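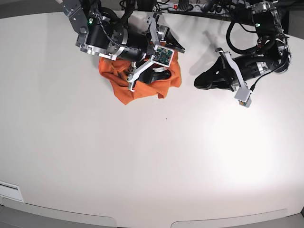

Wed 20 March – cloths, mostly

Right, cloths. I said I'd write this up properly before everyone forgets what we decided, so I'm doing it with my tea and before I get dragged into anything else.

We're now down to the orange ones for the white table. I know Georges still likes the pale grey (he bought 300 of them, so he would) but on a white top you lose the edges completely and then you're patting about trying to find a corner. Orange shows up beautifully! You can see every crease, and you can see which bits are folded under and which are just flopping out to the side. Much easier on the eyes by four in the afternoon too.

Folding. Deepika and I spent most of the morning on this and I have opinions. If the cloth starts off flat, anybody can fold it. If it starts in a heap, which is how they come out of the bag, the first grab is everything. Pick it up by the middle of the bunch and you get a sort of tulip with all the corners hanging down at different heights, and you have to put it down and start again. Go for one of the loose flaps instead and it mostly opens out by itself. Deepika gives hers one sharp flick over the table. I can't do the flick, I just end up with a different heap.

Her order, for when I forget it:
find a flap, follow it along to a corner
second corner on the same side, NOT the diagonal one
lay it down away from you, pull back gently
smooth from the middle outwards
half, half again, open edges facing the wall

We did 76 this morning by her method and the pile stood up nicely on the shelf. Yesterday's lot had slumped over by lunchtime – those were mine.

Washing. The new orange batch from Kotian needs a wash on its own before it goes anywhere near the others. I put two in with the old whites last week and we now have some peach ones, sorry. They're in the drawer under the window and they're perfectly good for spills. No softener, please, it makes them slide about on the tabletop and they won't hold a fold. Deepika thinks the Stenia powder leaves them stiffer than the old stuff. I can't feel any difference but she's folded a lot more of them than I have.

The table. Keep it clear apart from the cloth you're working on. Lint and crumbs show up on the white straight away, so give it a wipe before you start and another after lunch (Georges, flapjack). Damp cloth first, then a dry one, and go right up to the front where the edge curves, people always miss that bit. The afternoon light comes in strong as well and gives you bright patches on the top. I tried working with the blind half down and it was nicer, so I'd like to leave it like that unless anyone minds.

Cables at the back are still a tangle. I've put in a request at Illberg for some clips and a longer tray. It's all behind the table so it isn't in the way of the folding, but I do want it tidied before the Sonstead visit.

Still to do:
– label the shelf (washed / unwashed, people keep mixing them)
– ask Georges if Kotian will take back the unopened grey ones
– try a smaller cloth, maybe tea towel size
– get Deepika to teach me the flick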